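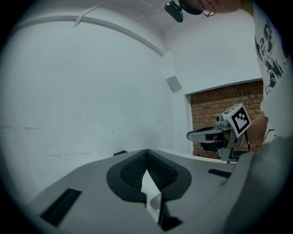 **New house rules for hand-held grippers take effect at Rerneck in February**

Rerneck, the shared workshop that many of our readers will know from its open evenings, has finished its long-awaited code of practice for people who record demonstrations with hand-held grippers, and it will apply to every table in the building from February. The text runs to 40 pages in its full form, though the part that most people will ever need fits on a single folded sheet, and a copy of that sheet will be kept at each recording station.

The code has been a good while in the making. It began as a page of notes pinned up by the door - where to put the grippers at the end of a shift, who to tell if a finger pad had worn through - and it grew from there, as these things do, until the notes covered most of the door and some of the wall beside it. Last year Rerneck asked Vandenberghe, the small safety consultancy two streets over, to help turn them into something a newcomer could read over a cup of coffee and follow the same morning. The consultancy sat in on recording sessions, went through the workshop's own logs, and came back with a first draft that was, by everyone's account, far too stern. The version now adopted is the sixth, and it reads a good deal more kindly.

**What the code asks for**

The largest section deals with two people working at one table, each with a gripper of their own. Shared tables have become the usual way of working at Rerneck over the past couple of years, and the old notes had hardly anything to say about them. Under the new code, the pair agree before they start on which of them moves first, and they say out loud when they are about to reach across. One person may call a stop at any time, for any reason, and the other puts their gripper down flat on the table before anything is discussed. There is no penalty for a stop that turns out to have been unneeded, and the code says so twice.

Close behind comes a section on headgear. Anyone recording with a head-mounted device is asked to take a break after each half hour, to adjust the strap only while seated, and to step back from the table before lifting the device off. People who wear glasses get a paragraph to themselves, which will please a fair number of the regulars, who have been asking for one for ages. They are to have first choice of the mounts with the wider fit, and a session isn't to begin until the wearer is satisfied that nothing is pressing on the frames.

Markers are treated at some length too. The black-and-white squares that let the software work out where a gripper is have to be clean, flat and free of tape, and the code sets down a check at the start of every session and another after lunch. A marker with a lifted corner is to be replaced on the spot. Cables are to be looked over at the same time, and any loop hanging low enough to catch on an object or a sleeve gets tied back with one of the soft ties from the drawer. (The code doesn't say which drawer, but the folded sheet does - second from the top, by the sink.)

Then there are the finger pads. Randa, which looks after the workshop's equipment and keeps the spare parts, asked for this section in particular. Worn pads had been showing up in the logs for months before anyone put the entries side by side, and by then a good many recordings had been made with grippers that no longer closed as they should. The pads are now to be looked at every morning, pressed together and held up to the light, and any gripper whose pads don't meet properly goes into the gray bin for repair with a note tied to it. The note must say what was seen and when. "Broken" by itself will not do.

**Where the rules came from**

Vandenberghe's reading of the logs is printed as an appendix, and it makes for more interesting reading than an appendix usually does. The consultancy went through 2,469 recorded sessions and found 301 with a remark of some kind from the person at the table. Most of the remarks were small. There were tired wrists, a strap that slipped, a cup left too near the work, a chair at the wrong height. A handful described knocks between two grippers, none of which led to an injury, and it was those that persuaded the workshop to put the two-person rules at the front of the document.

Tired wrists, on the other hand, led to a change that nobody had expected to make. The code limits continuous recording for any one person, and it asks that heavier tools be shared out over the day so that the same pair of hands doesn't have them from morning until closing. Session leaders were a little worried at first about what this would do to their schedules. A trial in the autumn, with the shorter turns in place, went smoothly enough that the worry was dropped from the meeting notes, and several of the people who took part asked to keep the new hours afterward.

The code also has a page and a half on the people themselves, and we were glad to see it. Everyone who records is to be told in plain words what will be kept, who will be able to look at it, and how to ask for a session to be taken out. Faces, name badges and anything personal on the table are to be thought about before recording begins. A person who changes their mind has until the end of the month to say so, and doesn't have to explain. The workshop had been doing most of this already as a matter of good manners, but it is a comfort to have it written down where a newcomer can find it.

**What happens next**

Short introductions to the code will be held at the workshop all through February, starting at 9:30 in the morning and again at 4 in the afternoon. Each lasts under an hour and includes time at a table with the grippers. Regulars are asked to come along as well as beginners, even those who have been recording since the days of the notes on the door, and anyone who hasn't attended by the end of the month will need to do so before booking another session. Places are free, and there is usually cake.

Flunda, the neighboring lab that borrows Rerneck's tables in the evenings, has said that it will follow the same code when its people are in the building and is considering whether to take it up in its own rooms too. Its groups work with longer tasks and bigger objects, so some of the timings may need another look, and the two places plan to compare notes in the summer.

There are a few matters that the code leaves open. It has nothing to say yet about recording by three or more people at once, which has been tried only now and then, and the section on storage was held back while Randa finishes labeling the new shelves. Left-handed users have also pointed out that the drawings on the folded sheet all show right hands. The workshop has taken the point and will add a second set of drawings to the next printing.

Comments on the code are welcome at any time and can be left in the box by the front desk, signed or unsigned. The text will be gone over again after its first year. The folded sheet is free to take home, and the full version can be read at the desk or borrowed overnight, so long as it comes back by opening time the following morning.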